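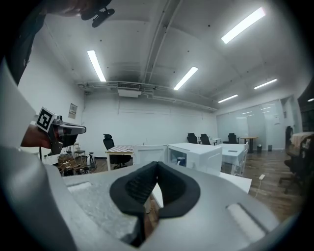
January
By Theda Rothe

The old Szulc office in Trultby is finally open to the public, and if you've been working from your kitchen bench for the past couple of years you'll want to get down there. The local co-working group Prolbridge has taken over the floor and turned it into a shared workspace, with desks by the day or the month and a kitchenette for everyone. It's a big, bright room! The ceiling has been left honest, with the pipes and beams on show and long fluorescent lights running every which way between them, and a frosted glass partition down one side picks up the glow. There's a row of white cabinets and counters (somebody's blue mug had already found its spot in the open storage when I looked), and right beside it a table with a checkered top that I'd happily claim for my lunch every day of the week.

Prolbridge signed the lease last winter after the accounting firm moved to the city, and members did a good deal of the work themselves over evenings and long weekends. Out came the carpet tiles and the old reception counter. In went fresh white paint and a mix of new and second-hand furniture, including mesh chairs rescued from a closing-down sale in the next town. The whole fit-out took 5 months, which for anyone who has ever tried to get a plumber in Trultby is a cracking effort.

I went along to the open morning expecting a quick look and a biscuit, and stayed until well after lunch. People kept wandering in off the street. A bookkeeper was asking about parking, two sisters who make picture books wanted to know if they could spread out their drawings (they can), and a retired surveyor told me he didn't need a desk at all but fancied the company. By midday the sign-up sheet was on its second page.

Members can book a desk by the day, or take one of three monthly plans. Day visitors are asked to clear their things at closing time, and monthly members may leave a labelled tub in the cupboards. Phone calls are fine on the main floor as long as you keep your voice down. Longer calls should be taken in the stairwell for now, until the group can organise a proper booth.

Bookings are handled through Sendum, the same online system the library uses for its meeting rooms, so plenty of locals will already have a login. If you haven't, the front desk will set you up while the kettle boils.

The floor is at 411 Station Road, up the stairs beside the bakery. There's a lift at the rear for anyone who needs it, reached from the car park, and the door code is sent out with your booking. Street parking out the front is limited to 2 hours, but the car park behind the bakery is free all day.

Prolbridge is also keen to hear from anyone who'd like to run a lunchtime talk or a small workshop. A beginners' bookkeeping session is already pencilled in, and there's been a call for somebody who can teach spreadsheets slowly. Names can be left at the front desk or sent in with a booking.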